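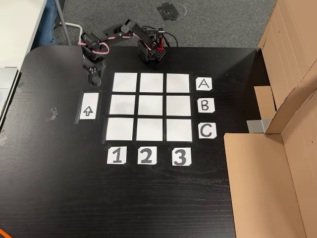 19 February 2026

Grid task, small arm, Jorndale bench. Carrying on from the October notes.

Today was for settling the layout and getting a first clean block of teleop demos. The task is the same as before: pick up a small block at the start card, put it down on the square that was called (A1 to C3), return to rest. Rows are lettered down the right side, columns numbered along the bottom. The arrow card on the left is the start position. Block goes just above the tip of the arrow, long side parallel to the left column.

Squares and cards are all taped flat now, with one sheet of clear tape over the whole grid. Last time the paper kept lifting at the corners and the gripper would catch it on the way down, mostly on the bottom row. No lifting so far. The drawback is glare. The tape throws a bright patch when the overhead lights are on, so I ran with the window side lights only. If someone has matte tape, leave it in the Gatard drawer and I will redo it.

Calibration: ran the Savchuk script twice. First pass had the elbow out by a few degrees because I started it with the leader arm not properly at zero. Second pass fine. Please park both arms before running it, it does not warn you.

Demos: target was 100, called in random order from the list. Got through all of them. Threw out nine. Six were drops on the way over, two were my fault (went to B3 when C3 was called), and one was a logging stall that left a gap in the joint data. The other 91 are saved under puvorach_grid, starting at episode 3607.

Things I noticed while driving:

Row A is the awkward one. It is close to the base and the arm has to fold up a lot, so the wrist ends up tilted and the block lands on its edge. Coming in higher and lowering slowly helped. I was much more consistent by the second half, so the early row A episodes may be worth dropping.

Row C is easy to reach but I tend to overshoot column 1.

I paused above the square before letting go in the first 20 or so episodes, then stopped doing it - should have picked one and stuck to it. Whoever does the next block, no pause please.

Wrist cable is fine at full stretch but leave the slack loop alone. Pulling it tight brings back the servo dropouts.

Also tried a few by hand, leader arm off, torque off, just moving the arm through the motion. Slower, and my hand would be in the camera view the whole time. Not worth it for this task. Did not save them.

Next: another block to bring the usable total up to 420, then a short training run before we commit to the full 1000. Row labels stay as they are. Do not move the start card, the old episodes depend on it.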